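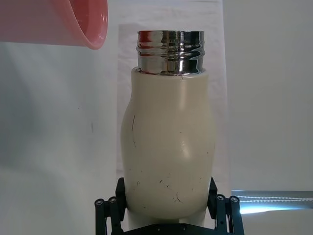

2026-02-15

Ate at Drustholm again, the place on Figueroa. Went for the short menu, 16 dishes, down from the long one they ran until last winter. Ordered the braised lamb with barley, a side of pickled beets and the rye rolls.

Rolls: crust good, crumb a little tight. I would guess the dough was proofed cold and baked before it had fully come back to room temperature. Salt level correct. Butter served too hard to spread.

Lamb: tender to the bone, sauce reduced further than on my last visit and better for it. Barley slightly under – the outer layer was soft, the center still chalky. Beets had more vinegar than sugar, the ratio I prefer. Portion size unchanged. The bill was over 2 percent higher than last time for the same order.

Asked at the counter about the sauce. Stock is made in-house, strained twice, no flour. They would not give the reduction time.

Posted a short version of these notes on the Garkosel board under entry 347. One reply so far.
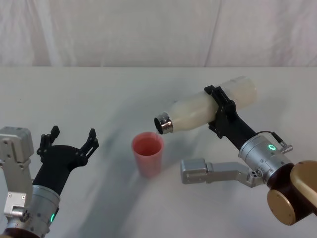

Fistotness: The barley was the same for me and I sent it back. The second bowl was fine, so I think it depends on which end of the pot you get. Try the fish in March when the menu changes.

Plausible. A deep pot with no stirring would cook unevenly. Will order the barley once more before the change, early in the evening, and compare. Table by the kitchen door is to be avoided – cold draft on the soup.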